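Kitmont Home Forum > Cleaning and Laundry > Cloths, rags and towels

Folding microfiber cloths: do you bother?

larkspur_attic
I finally replaced every sad old dish rag in the house with microfiber and I am so happy with them! Bought the Fladoma pack, washed the lot, and now I have a heap on top of the dryer and no plan. Do you fold yours or just stuff them in a bin? I tried folding in thirds like my bath towels and they slide all over the shelf. Would love to hear what works, especially in a tiny laundry room.

dustbunny94
Stuff them in a bin. They're rags.

pinecone_pantry
Oh, I have to disagree with dustbunny! Folding is the best part. In half, in half again, and you get a little pad with fresh sides to wipe with. When one side gets grimy you flip it, then open it up and refold it. I can do the whole bathroom with 3 cloths that way (mirror first, then sink, then everything else). I keep mine standing up in a shoebox like file folders and it makes me smile every time I open the cabinet.

dustbunny94
You can fold it in your hand when you start wiping. Takes one second. I'm not doing it twice.

pinecone_pantry
OK, fair, but my shoebox is beautiful.

mopandglory
Somewhere in the middle over here. Mine get folded once and after that whatever happens, happens. The blue ones never look neat anyway, the fuzz grabs onto itself and you end up with a bundle.
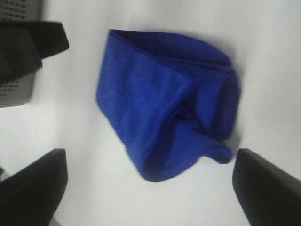

larkspur_attic
Can I use fabric softener on these, or does it ruin them?

mopandglory
Skip the softener. It leaves a coating on the fibers and they stop picking up water, so you just push the puddle from one end of the counter to the other. Warm wash, regular detergent, low heat in the dryer. No dryer sheets either.

larkspur_attic
Good to know, I had the softener bottle in my hand this morning!

radwan_street_reno
Also wash them away from your cotton towels. I did one mixed load in April and was picking lint off them until bedtime. If you already have a linty batch, soak them in warm water, shake them out hard outside and run them again by themselves. Got most of it off mine.

We have 9 in rotation for a kitchen and two baths and that's plenty. I roll mine, by the way. Rolled cloths fit in the skinny gap next to our washer in one of those Milteso wire baskets, and you can yank one out without wrecking the rest.

pinecone_pantry
Rolling! I never even thought of that. Do they stay rolled?

radwan_street_reno
The thick ones do. The thin glass cloths spring open, so I lay those flat on top.

dustbunny94
You people are putting more work into the rags than I put into my shirts.

mopandglory
Do you use color for anything? I keep blue for the kitchen and yellow for the bathroom, and I'm strict about it. My sister-in-law thinks it's silly, but I don't want to wonder where a cloth has been.

dustbunny94
OK that one I do. Gray for the bathroom, and they get their own bin.

larkspur_attic
Update! I tried all of it this afternoon. Folding in quarters wins for the kitchen drawer, rolled ones are in a basket over the washer, and 5 ugly leftover rags went into a bin for the garage - so dustbunny gets a little something too. I love this forum.

pinecone_pantry
Yay! Which way are the folds facing in the drawer, up or down?

larkspur_attic
Up. Is that wrong??

pinecone_pantry
Up is right. Mine are up.

dustbunny94
Leaving now.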